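To: Members' Discussion List, Rarach Regional Library Network
From: Office of Interlibrary Services
Date: Sep 30, 2020
Subject: Re: Renewals on items borrowed from outside the network
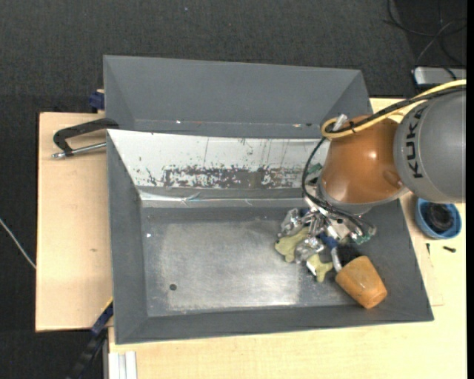
May a patron renew a book that came from a library outside the network?
The lending library decides, and the request must reach our office before the due date printed on the paper band.

Dear colleagues,

Thank you to those who wrote in response to last week's message on interlibrary renewals. Several branches raised the same points, and the office has been asked to reply to the whole list. The earlier message is quoted at the end for those who have joined since.

Items owned by any library inside the network continue to renew as they always have. The patron may do this at the desk, by telephone, or through the Vesta catalog, and no staff action is needed unless another patron has placed a hold. Nothing in the new procedure affects these items.

Items from outside the network are a separate matter. They appear in Vesta with a temporary record, and that record shows a Renew button which should not be used. Pressing it changes the date on the patron's account but sends no notice to the owning library. The patron then believes the book is in good standing while the lender's system counts it as overdue. Two branches have already received invoices for this reason. We have asked for the button to be removed from temporary records and expect the change in November.

Until then, please use the paper form. Write the request number from the band, not the barcode, in the first box. Branches that send forms by courier should allow two working days for them to reach us. Branches that scan and e-mail them may do so up to the due date itself, provided that the message arrives before the office closes.

Where the lender agrees, the usual extension is two weeks. Some lenders grant more and a few grant none. Staff should avoid promising a date to the patron until our reply has come back. If no reply has come by the due date, the item should be treated as due and the patron asked to return it.

Ms. Chiu asked about book club sets. A set is treated as one loan even when it fills more than one box, and it cannot be renewed in part. If one reader has not finished, the whole set must be either renewed or returned. The office recognizes that this is hard on smaller clubs. We suggest that coordinators ask for the longer loan period at the time of the first request – the lender is far more likely to agree then than at the end.

On the question of microfilm, the rule has not changed. Reels are for use inside the building only and are not renewable. A fresh request may be placed once the reel has been returned and checked in by its owner.

Branches still holding the old green bands may use up their supply. The new bands have a line for the renewed date, but the old ones may be marked by hand in the margin. Please do not remove a band in order to replace it. Bands that become detached in transit should be sent to us with the item, in an envelope if one is at hand.

Further questions may be sent to this list or to the office directly.

Office of Interlibrary Services
Rarach Regional Library Network

Pui-shan Chiu wrote:

> Dear Interlibrary Services,
>
> I have read the notice on renewals and would be grateful for
> clarification on two matters before I pass it to our desk staff.
>
> First, the notice says that outside items "may be renewed at the
> discretion of the lender," but Vesta lets us renew them on the
> screen without any warning. Which are we to follow?
>
> Second, our evening book club has a set of 6 copies on loan from
> outside the network. Most members have finished and wish to give
> their copies back, but one would like more time. May we return the
> others now and renew the last?
>
> We would also like to know if the green bands are still accepted.
> We have a full drawer of them.
>
> With thanks,
> Pui-shan Chiu
> Yu Branch, Circulation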